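Let the Students Keep the Failed Attempts

By Anouk Postma, Faculty of Applied Engineering, Relorham Technical College

Each November, the second-year automation course at Relorham presents its projects to the rest of the college. The format has changed very little in the time I have taught here. Every team receives a short slot, a table and an outlet, and is expected to show a robot performing a task from beginning to end. Visitors applaud when the task is completed. When it is not, the team apologizes, restarts the program and hopes for better.

I wish to argue that this format teaches the wrong lesson, and that the college should replace it with a presentation of the full record of a project, including every attempt that did not succeed.

The proposal grew out of the work of one team in the current course. Sem Van der Linden and Elli Manninen chose what appeared on paper to be the least ambitious assignment on the list: picking up cans from a table with a two-finger gripper. Other teams had selected sorting, stacking and the assembly of small parts. My colleague Jozef Verhoeven, who approves the project plans, asked the pair whether they were certain that the subject would fill a semester. They were, and their plan was accepted with a note that they should be prepared to extend it.

No extension was needed. By the end of the course the team had logged 786 attempts, of which 243 were recorded as failures. They kept a written entry for each of those failures, with a cause assigned where one could be found and the word "unknown" where it could not. For 39 of them, that word remains in place. I consider those entries the most valuable pages in the report.

A can is a familiar object, and familiarity hides the difficulty. The lid is metal and reflects the lights of the room, so that what the software takes for an edge may be a highlight. From directly above, one lid looks much like another. As the gripper descends, its own fingers cover the object it is meant to hold, and the view that was adequate a moment earlier no longer contains the information required. A person reaching for a can resolves all of this without effort. A student who must write it down as a procedure discovers how much was being resolved. 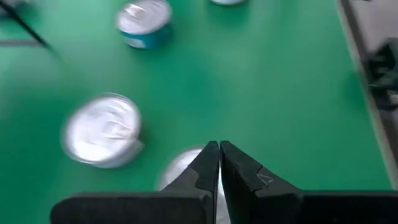

Cans on the green tabletop, seen from the wrist camera. One lies almost entirely behind the gripper fingers.

I have shown this view to several visitors and asked them how many cans were on the table. Most gave their answer with confidence and then revised it. The can that matters most to the grasp is one of which little can be seen, and the lid on the left is smeared by blur into a pale oval. A program that expects clean circles will have trouble with such an image. The team's first program expected clean circles.

What they did next deserves more credit than our assessment form was able to give. They did not search for a better setting until the demonstration looked acceptable. They sorted their failures by cause, found that a large group of them came in the last part of the descent, and rewrote the approach so that the position of the can was fixed earlier and trusted for longer. Some failures disappeared. Others took their place, and these were logged as well.

Under the present rules, very little of this was visible to the assessors. The team was given its slot and its table. The points available for "task completion during demonstration" outnumbered those for documentation by a wide margin. A team with a fragile program and a fortunate afternoon could have scored higher. I do not claim that any team did so this year, only that the form would permit it and could not detect it.

The strongest objection has been put to me by Joris Van Beek, who coordinates our contacts with employers. He observes that firms such as Ciduton send representatives to the November event in order to see machines that work, and that a student who has never had to make something run on time, in front of an audience, has missed a real part of the profession. I accept both points. Delivery under pressure is a skill, and a course that excused its students from it would be doing them no favor.

My answer is that the live demonstration should remain, with a smaller share of the grade, and that the record of attempts should stand beside it on the same table. A representative who is considering a student for a position in testing or maintenance will learn more from ten minutes with a failure log than from one successful lift. In my experience they also ask better questions when they are given something to read.

A second objection concerns honesty. If failures earn credit, it is said, students will manufacture them. This risk exists, but it is a modest one. An invented failure has to be consistent with the program version, the camera recording and the entries before and after it. Producing a convincing false log would be considerably more work than running the robot. It should also be said that the credit would be given for the analysis, and a bare list of mishaps would earn nothing.

There is, finally, the matter of cost. The recordings must be stored, and they are large. The team's folder alone holds 3083 files – a quantity that our shared drive was never intended to accommodate. At present, student folders are erased when the course closes, and the next group begins again from nothing. I would ask the college to keep them for at least two further years. The students who enroll in the coming term will be given the same table and the same kind of gripper, and I see no educational benefit in having them meet the reflection problem as though it were new.

I have submitted a revised assessment form to the department. It assigns equal weight to the demonstration and the record, and it requires that entries marked "unknown" be left in the final report. Comments from colleagues and from current students are welcome, and may be left at the department office until the end of the term.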